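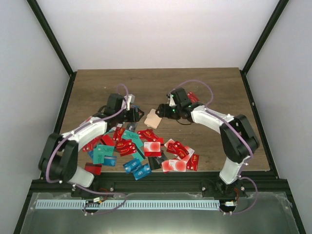
# Crack sealing in the Stumberg Highway District

**Crack sealing** is a pavement maintenance treatment in which hot rubberized asphalt is placed into cracks in a road surface to keep out water and grit. In the Stumberg Highway District it is the main form of preventive maintenance on paved roads. The district is responsible for 563 miles of road, most of it two-lane rural highway between the towns of Stumberg and Laltska.

## Background

Asphalt pavement shrinks in cold weather and becomes stiffer with age. Cracks that run across the lane are usually caused by temperature changes, while cracks along the wheel paths are more often a sign of traffic loading. Water that enters either type can weaken the base layer and, where the ground freezes, lift the surface. Potholes commonly follow.

Sealing does not add strength to a road. Pavement with closely spaced, interconnected cracks is normally patched or resurfaced instead.

## Method

Work is done in dry weather, mainly in spring and fall, when cracks are open to a moderate width. A crew of nine is typical. Cracks are widened with a router where necessary, cleaned with compressed air, and filled from a heated kettle towed behind a truck. The sealant is then leveled with a squeegee, leaving a narrow band on each side of the crack. Fine sand or a spray-on coating may be applied so that tires do not pick up the fresh material.

Traffic control takes up a large part of each shift. On two-lane roads, one lane is closed at a time and flaggers are posted at both ends. The district does not schedule lane closures after noon on Friday.

## Administration

The program was set up under Said Alaoui, then district engineer, who divided the network into 36 maintenance sections. Each section is inspected in June and assigned a condition score. His successor, Aicha Lahlou, moved the routing work to a contractor, Kabbaj Paving, but kept sealing in the hands of district employees.

The Loletti Grade, a steep section east of Laltska, is handled separately. Its concrete lanes have sawed joints, and these are resealed with silicone — a slower process that requires clean, dry joint faces and a foam backer rod.

## Reception

Motorcyclists have objected to wide bands of sealant, which can be slippery in rain and soft in hot weather. After complaints about the Loletti approach road, maintenance superintendent Hicham El Khatib limited the band to 2 inches on either side of a crack on curves.

## See also

- Chip seal
- Pothole
- Work zone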